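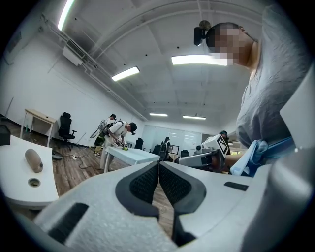 Vanalano floor finish is a water-based coating for interior wood floors, sold in matte and satin. Questions about dry times, recoating and cleaning are answered on this page. They apply to bare or previously coated wood, including a visible wood-grain floor like the one in the photo, where the finish goes on clear and leaves the grain showing.

How long before I can walk on it?
Allow 7 hours in socks. Shoes and furniture have to wait until the next day. Rugs stay off for 30 days.

How many coats are needed?
Apply 2 coats over Rirkano sealer. Kitchens and hallways take a third.

Can it go over wax?
No. Strip the wax, sand to bare wood and vacuum before sealing.

Why is my finish cloudy?
The coat was too thick or the room was too humid, which is common in August. Let it cure fully, then sand lightly and recoat.

What should I clean it with?
A damp microfiber mop. Do not use steam, oil soap or vinegar.

Can I mix matte and satin?
Yes, within the same batch. Stir, do not shake.

Technical questions: Nipon Pongsiri, ext. 858
Last updated 24/04/2018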